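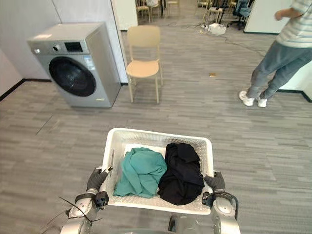

Laundry Tips I Picked Up at the Stelmont Open Day

I went to the Stelmont open day on June 25, 2021 to see robots do chores, and I came home with a page full of laundry notes! Anong Kaewmanee was running the laundry demo, and she was very patient with me (I asked a lot of questions, mostly about towels).

Carry the basket by both sides

The robot holds its basket with a hand on each side, up at chest height. I've always jammed mine on one hip and then complained about my back. Two hands, people. I've been doing it since and the stairs are much easier.

Go for a basket with holes

A white plastic one with ventilated sides is what they use, and I like that kind too. Damp gym clothes get some air while they wait. I still wouldn't leave them in there past 20 minutes or so if I can help it.

Keep small loads small

Anong likes to start people off with 2 pieces of clothing, say one teal and one black. Dark things that bleed get their own wash at my house, at least the first couple of times, and I turn them inside out.

Learn your machine in the dark

My washer lives in a basement with one sad bulb, so I asked about working without much light. Her advice was to learn the knob by feel. I stuck a dab of nail polish on mine at the setting I use 90 percent of the time, and now my thumb finds it right away.
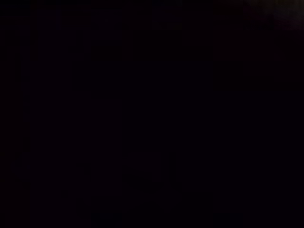
Clear the path first

Before you pick up a full basket, move the chair, the shoes and any cords between you and the washer. I do a quick lap of the hallway now. They're running the open day again in August and I'm bringing my sister, who has a whole list of questions about fitted sheets.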